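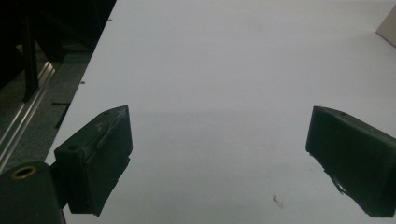

Vol. 3, No. 2, p. 1251

Figure 2. White tabletop, smooth, pale gray-white, slightly brighter toward the upper right. A few tiny marks are visible on the surface.

4. What counts as a clear table

4.1 The trouble with the word

Everyone who took part in Wider agreed at the start that they knew what a clear table was. We saw no need to define it, and the first version of the log sheet had a single box marked "table clear at end of session," to be filled in with a yes or a no. The answers came back almost all yes. They came back yes on evenings when our own walk-through notes record a stapler, a coat, and most of a birthday cake.

Our first thought was that people were fibbing to us, and in a small number of cases they may have been. When we went back and asked, though, the answers were given in good faith and with some irritation. The stapler lived there. The coat would be gone by morning. The cake was for everybody. A table can hold a fair amount, it seems, and still be clear in the eyes of the person who has just finished clearing it.

We therefore split the box into two. The revised sheet asked first whether anything was left on the surface and then, separately, whether the person would call the table clear. The rest of this section rests on the revised sheet, which produced 1468 entries from the shared workrooms at Randmont and from the smaller set of rooms in the Ríos building. Entries made on the first version are left out. We kept them in a folder for sentimental reasons.

4.2 Residents, visitors, and crumbs

Items left behind on a table that was nevertheless called clear fell into groups fairly readily. We use the names the users themselves gave them in the follow-up interviews, which were better than ours.

Residents are things with a standing claim to the surface. Tape dispensers, a mug of pens, and a box of tissues are typical. They are moved for wiping, if the wiper is conscientious, and put back within a hand's width of where they had been. A resident does not make a table unclear. Taking one away does cause trouble, and two of the sharper notes pinned up at Randmont during the study concerned a pencil sharpener that had been put in a drawer by someone trying to help.

Visitors are things that belong elsewhere and are expected to go there. The expectation is doing a great deal of work. A visitor can be ignored for one evening at no cost to anyone's opinion of the table. By the second evening it has usually been nudged to a corner. After that it either leaves or, if it is useful enough, becomes a resident, and we have entries in which the same hole punch passes from one group to the other over a long weekend with no decision recorded by anybody.

Crumbs is a catch-all and covers eraser dust, thread, bits of tape, glitter, and crumbs. People were much harder on crumbs than on coats. A table with a winter coat lying across it was routinely called clear. A table with eraser dust on it was called dirty, and then, on being asked the second question, unclear as well. We had treated dirt and clutter as separate matters when the study was planned. The users did not, and it is their table.

4.3 The color of the top

The rooms at Randmont had been furnished over many years by many hands, and the tabletops ran from dark brown through a speckled gray to white. The Ríos rooms had white tops throughout. This was no part of our design, which was meant to compare the rooms by how often they changed users, but it soon became impossible to look past.

White tops were wiped more. They were wiped more after sessions in which nothing messy had been done, and they were wiped by people who, in the same week, walked away from a brown table with a ring of coffee drying on it. In interviews the users of white tops spoke of them with a kind of weary respect. "It tells on you" was one remark. Another user said that she liked the white table very much and that she always sat at the other one.

A white top shows what has been put down on it, so a single paper clip has the look of an item in a store window, and we suspect that this alone sends a good many paper clips home. It also shows what cannot be picked up. Small marks of the sort in Figure 2 would pass without notice on a speckled surface. On white they are found by the eye, then by the cloth, then by the thumbnail, in that order, and the entry for the session often says so. The comment line on the sheet was meant for remarks about the room in general. In the Ríos rooms it was used mainly for remarks about spots.

We had expected such marks to lower the standard people held themselves to, on the idea that a surface already spoiled invites more spoiling. Our entries give this little support. Users seemed to learn the marks of their own table quickly and then to stop seeing them, while staying alert to any new arrival. One regular could tell us that a dot near the window end "was from before" and that the one beside it had turned up in September. She was sorry about the second. The first she spoke of as one speaks of a neighbor.

4.4 Wiping as a way of leaving

The act of wiping turned out to be less closely tied to the state of the surface than a cleaning study would like. Many sessions ended with a wipe that, by the user's own entry, removed nothing. It was done anyway, usually with the bag already on one shoulder, in a few wide passes that covered the middle of the table well and the corners as a matter of luck.

When asked, users mostly said that it was for the next person. We believe them. It is also a useful way to end a session. A group that has been cutting and folding for an afternoon has no natural stopping point, and someone getting up for the cloth supplies one. Conversation slows, chairs are pushed in, and lids are found for things. At Randmont the cloth hung on a hook by the door, and reaching for it was understood by all present as an announcement. In the Ríos building it was kept in a cabinet down the hall. Sessions there ended raggedly, and more of them ended with a coat left behind.

For those planning shared rooms, the position of the cloth is probably the cheapest finding we have to offer. We moved the Ríos cloth to a hook for the last part of the study. The entries improved, the coats went home, and the cloth itself disappeared twice.

4.5 The Proketti sheet

The one product introduced during the study was a reusable table cover, the Proketti sheet, which one workroom bought without consulting us and laid over its best white top. It was meant to take the cuts and the glue so that the table would not have to. In this it did well.

It also created a second surface with lower standing than the first. Things left on the sheet were held to be left on the sheet, and the table beneath it went on being called clear in entry after entry while the heap above it grew. Only when the sheet was lifted, which took two people and some planning, was the matter settled. Users of that room then looked at the white top with real pleasure and agreed that it was in beautiful condition. They put the sheet back at once.

We do not offer this as a complaint about covers. A room with heavy gluing to do would be foolish to go without one. But a log sheet that asks about "the table" will be answered by people who have a choice of two, and they will choose the tidier.

4.6 Limits

The entries were made by the people who had just done the clearing, at the end of a session, when they wanted to go home. Our walk-through notes offer some check on them, though the walk-throughs were done by us, and we were by then known in both places as the people who cared about tables. It is likely that some surfaces were cleared in our honor. One room was found in a state of such perfect order that we asked whether anyone had been using it, and were told that they had been using the floor.

Color and place cannot be pulled apart in our data. The white tops at Randmont were few, and they stood in the rooms with the best light, where people may have been inclined to take more care or at least to see more crumbs. A fair comparison would need brown tops moved into the Ríos building. We asked. The reply, dated March 7, 2019, was courteous and made no mention of tables.

Finally, we did not record the size of the tops with any care. Large tables were shared by more than one group, and a group would often clear its own end up to a border that was plain to its members and invisible to us. Entries from those tables describe an end, a half, or in one case "our bit." We have treated each as a table. Section 5 takes up the question of the border, and of the scissors that were regularly found lying across it.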